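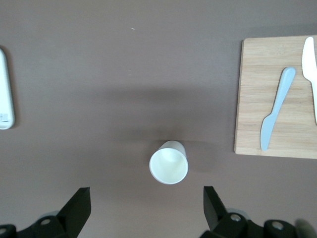
Jonalyn Manalastas wants to know whether paper cups can go in with the cardboard at Endport. She has up to 200 left after a school breakfast and the bins get picked up Friday.

Answer 1
No. Paper cups for drinks usually have a thin plastic lining, and most cardboard pickups won't take them. Check the sticker on the lid of your bin. If cups aren't listed, they go in the trash. The drop-off on Navarro has a separate cage for cups, rinsed and stacked, no lids.

Answer 2
I just throw mine in with everything else, never had a problem

Answer 3
If they're unused, don't recycle them. Put them back in the sleeve and keep them for next year. Used ones are fine for starting seeds. Poke a hole in the bottom and stand them on a tray. They get soft after a few weeks, so tomatoes need moving on before that.

Contact us | Copyright Prisbridge Community Help | Back to top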